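The Wosard club at Zurkisside has 281 recordings of people folding cloth, and its faculty adviser isn't sure what they add up to.

"The students will tell you the robot is learning," she says. "I ask them what, and we get a long pause."

The project, called Mumik, began in August. Members fold with a pair of handheld grippers, and the recordings go into training. Of the last 49 robot trials, she would call none a fold she'd put in a drawer. The students scored several as passes.
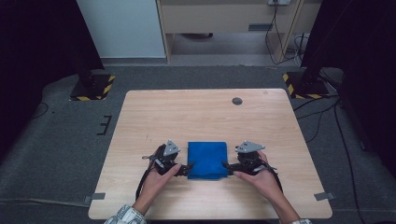 "A blue cloth on a bare table is the easy version," she says. "Give it a fitted sheet and then come talk to me." She has asked for 40 trials with fabric the club hasn't used before. The students want more recordings first. She signed off on the extra month, and she still wants the 40.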